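Tape on Round Things: Wrapping, Seams and Ends
Speaker notes, Dunusville storage and packing meeting
19 August 2025

Slide 1. Title

Introduce the subject in one sentence: wrapping cylindrical objects in adhesive tape for storage or handling. Flat cartons were covered in March and are left out. Questions on carton sealing go to Seung-woo Sun after the session.

State the scope. Plastic film tape only. Cloth and paper tapes behave differently at a bend and need their own talk. The objects are short cylinders, rolls and capped tubes, small enough to hold in one hand while the other hand applies the tape.

Slide 2. Why curved surfaces are awkward

Film tape is made flat. Laid straight around a cylinder, at a right angle to the long axis, it stays flat across its width and the turn closes on itself. Any other starting angle gives a spiral. A spiral covers length faster, but the second edge of the tape has to cross the first somewhere, and the crossing is where most wrinkles begin.

Demonstrate with the bare tube. Start square, make one full turn, show the edges lining up. Peel it off. Start again at a slant and keep going to the end of the tube. Pass both to the front row.

Tension is the second variable. With too little, the film bridges over low spots and traps air. With too much, the film is stretched when it goes down and tries to shorten later, which lifts the free end. Say this slowly. It comes back on slide 5.

Slide 3. Terms

Seam: the line where one pass of tape overlaps another.
Crease: a sharp fold pressed flat into the film.
Wrinkle: a raised ripple with no sharp fold.
Flag: a free end or corner that has lifted off the surface.
Return: tape carried past the end of the object and folded over the rim.

The Jovitz handout calls a return a "turnover." Same thing. Use "return" today and mention the other word once for the people who trained there.

Slide 4. Worked case

Leave the slide up while going through the terms. Give the audience time to look before naming anything.

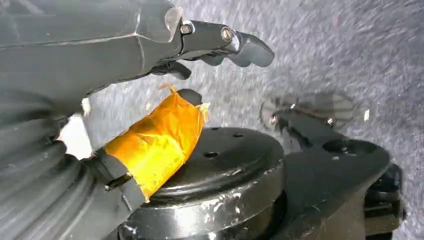

Sun-ja Maeng

Start with the orange cylinder. All the terms from the last slide can be found on its surface. The tape is glossy and orange-yellow, with overlapping seams, creases and wrinkles. At the top there is a flag: a loose, curled flap that sticks up. At the right end the tape has been folded over a rim and the edge is ragged.

Point out the color difference. Where light comes through the tape, the orange goes to amber. With a translucent film, color is a rough guide to the number of layers, and it helps in finding a seam that a fingertip will miss. It does not give a layer count. Lighting changes it too much, and so does whatever is under the tape.

Do not guess at the contents. Somebody will ask. The outside of a wrap says nothing reliable about the inside, and this leads to labeling on slide 7.

Ask: would you put this back on the shelf as it is? Take a few answers. The position in our procedure is that the seams and wrinkles are acceptable and the flag is not. A curled flap picks up dust on the adhesive side and sticks to the next object. The ragged end is a judgment call. Jin-sol Cha would rewrap it. I would trim it and move on.

Slide 5. Free ends

Press down the last inch with no tension at all. Cut the tape first, let it relax, then lay the end. Tearing by hand pulls on the film just before it is stuck down and leaves an uneven edge.

Keep the end away from corners and rims. On a cylinder the best place is along the middle of the body, on top of an earlier pass. Tape holds better to the smooth back of its own film than to dusty cardboard, though some coated films are the exception. Test a short piece.

For an end that has already lifted:
Cut it off behind the curl.
Wipe the surface with a dry cloth.
Lay a new piece that starts well back from the cut.
Rub it down from the middle outward.

Do not press an old flag back into place. The adhesive has dust in it and the film keeps the bend.

Slide 6. Returns over a rim

The circumference gets smaller as the tape passes over the edge toward the center of the end face, so there is more film than surface. The surplus has to go somewhere. Left alone, it bunches into random folds.

Two methods. The first is to slit the overhang into tabs before folding, spaced evenly, and lay them in order so that each overlaps its neighbor. The second is to fold small pleats in one direction, like the end of a coin roll. Tabs are easier on stiff film, pleats on thin film.

Seo-ah Seok has wrapped samples of both. Hold up the tabbed one first. If the ceiling light is too strong on the gloss, tilt the sample toward the window.

Mention blades here. Cut away from the holding hand, and set the cylinder in the V-block for slitting. A round object held against the chest with a knife in the other hand was the cause of both first-aid entries last year.

Slide 7. Labels

A wrapped cylinder must carry a label outside the tape. Tie-on tags are preferred. Adhesive labels bend with the curve and their corners lift, the same failure as slide 5. If an adhesive label is the only choice, run its long side parallel to the axis and keep it narrow.

Write the item number, the contents and the date of wrapping. Leave color out of the description, as tape gets replaced. The Sendance inventory listed 1831 entries, and 127 of them were described by wrap color alone. Ji-hoon Baek had to open those to identify them.

Slide 8. Rewrapping interval

Inspect at each move and otherwise every 5 years. Inspection means rolling the object through a full turn under a lamp and checking free ends, rims and seams in that order. Old film that has turned brittle comes off in chips. Do not pull it. Warm it with the low setting and lift a corner with the plastic scraper.

Supply note: the Wi dispensers are in the cabinet beside the sink. The narrow rolls fit only the black dispenser.

Slide 9. Practice

Hand out one tube and one roll per pair. First a square wrap with the free end in the middle of the body, then one return by either method. Collect the knives before people start to leave. Finished tubes go in the crate by the door, tagged with initials.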